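## 4. Setting up the label printer and labeling your bins

This section covers the Clanero desktop label printer and its use with the Natstead stock list. Complete section 3 (Creating your stock list) before you start. If you already own a Clanero and only want to add it to a new list, go to 4.4.

### 4.1 What is in the box

- Clanero printer
- Power supply and cord
- USB cable
- Starter roll, 200 labels
- Cleaning pen
- Quick start card

Labels are sold in rolls of 200 and rolls of 500. The 500 roll does not fit inside the printer and needs the rear roll holder, sold separately. Kuster thermal labels up to 64 mm wide can be used. Wider labels will not pass the guides.

> **Caution:** Use only the power supply that came with the printer. Supplies from older models have the same plug but a different voltage.

### 4.2 Placing the printer

1. Choose a flat, dry surface near a wall outlet.
2. Leave a hand's width of clear space in front of the label slot.
3. Keep the printer away from heaters, sinks and direct sun.
4. Remove the orange tape from the lid and from the roller inside. There are two pieces on the roller.

Do not stand the printer on its side. The lid sensor will report an open lid and nothing will print.

### 4.3 Loading a roll

1. Press both side tabs and lift the lid until it clicks.
2. Slide the gray roll guides apart.
3. Drop the roll in with the labels feeding from the bottom, printable side up.
4. Close the guides until they touch the roll. They should not pinch it.
5. Pull the first label past the edge of the slot.
6. Lower the lid and press down on both corners.
7. Press **Feed** once. The printer advances the roll and stops at the next gap.

If the printer feeds several labels and then blinks amber, it has not found the gap. Hold **Feed** until the light blinks twice, then release. The printer measures the roll and stores the length. Repeat this each time you change to a different label size.

> **Note:** The first label after loading often has a fingerprint or crease on it. Peel it off and discard it.

### 4.4 Connecting to a computer

You can connect by USB or over a wireless network. Set up by USB first, even if you plan to use wireless later.

1. Plug the power supply into the printer, then into the wall.
2. Hold the power button until the light turns green.
3. Connect the USB cable to the computer.
4. Open Natstead and go to **Settings > Printers**.
5. Click **Add printer**. The Clanero appears in the list within a minute.
6. Select it and click **Use this printer**.
7. Click **Test label**.

The test label shows a black border, the printer's serial number and a square code. All four sides of the border should be visible. If one side is missing, see 4.9.

To switch to wireless:

1. Leave the USB cable connected.
2. In **Settings > Printers**, click the printer's name, then **Network**.
3. Pick your network and enter its password.
4. Wait for the light to turn blue.
5. Unplug the USB cable and print another test label.

The printer works on 2.4 GHz networks only. Guest networks that ask you to accept terms on a web page are not supported.

### 4.5 Choosing a label layout

Natstead has four layouts for bins and shelves.

| Layout | Shows | Suggested use |
|---|---|---|
| Name only | Item name in large type | Shelves seen from a distance |
| Name and code | Item name, square code | Most bins |
| Full | Name, code, location, reorder level | Parts and supplies |
| Code only | Square code | Small drawers |

To set a default, open **Settings > Labels**, click a layout and then **Make default**. The default applies to new labels. Labels you have already saved keep their old layout until you open and save them again.

Item names longer than 83 characters are shortened on every layout. The full name stays in the list and appears when the code is scanned.

### 4.6 Planning bin names

Decide on a naming pattern before you print. Changing it later means reprinting.

A bin name has three parts: area, shelf and position. For example, **B-2-04** is area B, second shelf, fourth position from the left. Use two digits for the position so that bins sort in the right order. Do not use the letters I and O for areas, as they are easily read as numbers.

Name the place, and let the stock list hold the contents. When bin B-2-04 stops holding tape and starts holding envelopes, you change one line in Natstead and the bin label stays where it is. If you chose the Full layout, print a new label after the change.

If the Tenis handheld scanner is part of your set, keep bin names to letters, numbers and hyphens. The scanner display cannot show accented letters or symbols.

### 4.7 Printing a batch

1. In Natstead, open **Locations**.
2. Check the box beside each bin you want to label, or click **Select area**.
3. Click **Print labels**.
4. Look over the preview. Names shown in red have been shortened.
5. Enter the number of copies. The default is one.
6. Click **Print**.

A batch can hold up to 500 labels. If the roll runs out partway through, load another and press **Feed**. Printing picks up at the label that was interrupted. Do not click **Print** a second time or the whole batch will be sent again.

Let the labels fall into a tray or box in the order they print. They come out by area, then shelf, then position, the same order in which you will walk the shelves.

### 4.8 Applying labels to bins

Labels can go on plastic, metal, glass and painted wood. They do not hold well on bare cardboard or fabric; use a tie-on tag for those.

1. Take everything out of the bin and set it on a table.
2. Wipe the outside wall with a damp cloth and let it dry fully. For greasy bins, use rubbing alcohol.
3. Pick the wall that will face out on the shelf.
4. Peel the label from one corner. Bending the backing away from the label is easier than lifting the label with a fingernail.
5. Set the top edge of the label down first, below the rim, and keep it clear of the corners.
6. Smooth it downward with your thumb.
7. Wait an hour before handling the bin much. 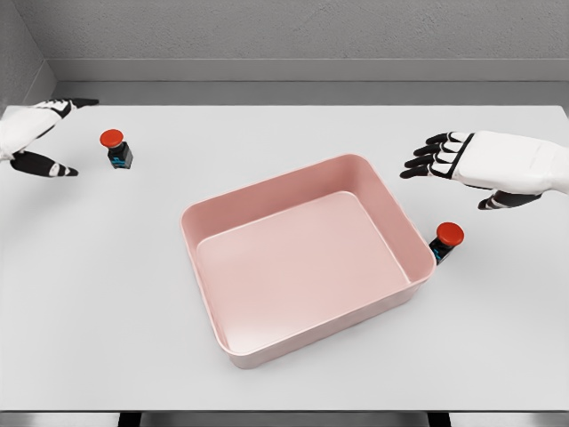

*Figure 4-3. Open bin with rounded corners and smooth side walls.*

On bins with rounded corners, measure the flat part of the wall before you choose a label size. A code that wraps around a curve may not scan. Ribbed or textured walls are also a poor choice; if there is no smooth wall, use a clip-on label holder.

> **Caution:** Do not put labels on the inside of bins that hold food.

To remove an old label, warm it with a hair dryer on the low setting and peel slowly. Rub off leftover adhesive with cooking oil, then wash the bin with dish soap.

Once a shelf is finished, scan each bin and check that the name on the screen matches the name on the label. Mark the shelf as checked in **Locations**.

### 4.9 Problems and fixes

**The light blinks red.** The lid is not latched. Press both front corners.

**Print is faint.** Open **Settings > Printers > Darkness** and raise it one step. If the setting is already at the top, clean the print head (4.10).

**One side of the border is missing.** The roll guides are too loose. Close them against the roll and hold **Feed** until the light blinks twice.

**Labels come out blank.** The roll is in upside down. Thermal labels print on one side only.

**The code will not scan.** Check for creases and for clear tape over the label. Shiny tape reflects the scanner light.

**The printer is not listed in Natstead.** Try another USB port on the computer itself, without a hub. Restart Natstead after changing ports.

### 4.10 Cleaning

Clean the print head at every roll change.

1. Turn the printer off and unplug it.
2. Wait ten minutes for the head to cool.
3. Open the lid and remove the roll.
4. Draw the cleaning pen along the thin brown strip under the lid, end to end, twice.
5. Leave the lid open for two minutes, then reload.

Do not scrape the strip with metal tools. Adhesive on the roller can be wiped off with a cotton swab and rubbing alcohol.

Continue with section 5, Counting stock and setting reorder levels.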